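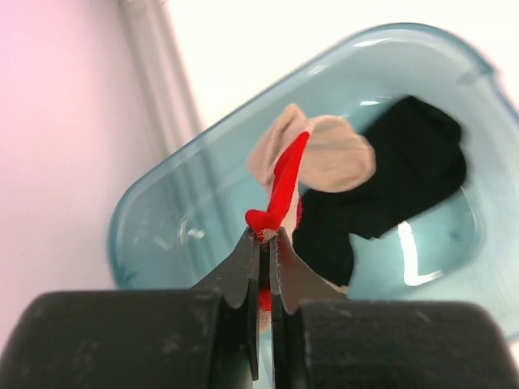
Vasanthi Joseph builds her arms at one end of a shared workshop called Jerkgate. The current project, Paisan, is meant to sort and hang small laundry. She has been on it since July.

"Fabric is the hard part," she says. "A block has one shape. A sock has whatever shape it fell into."

The fingers are flat plates that taper to narrow tips. Joseph filed the first pair by hand and now keeps 2 spare sets. Her logs cover 600 grasps, and 262 of them are marked as double picks – two items lifted where one was wanted.

"Narrow tips help with that. They also catch loose threads, so I check them after every 100 cycles."

Jeferson Lacerda wrote the control code. He runs each arm from its own config file and keeps the grip force low.

"You raise the force and the numbers look better for a day," he says. "Then the plates shift on their mounts and you calibrate again."

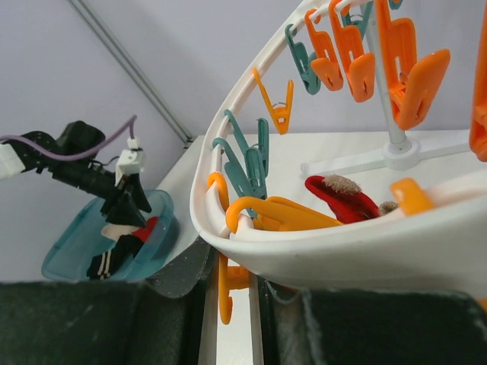 *The basin and the round drying rack on the white table.*

The clips are the next stage. Lacerda wants to hold each one open with a small jig. Joseph would like the gripper to squeeze it directly, and has drawn a wider plate for the purpose.

"We disagree on that," she says. "His way is faster to build. Mine has fewer parts on the table."

The wider plates are due to be cut next.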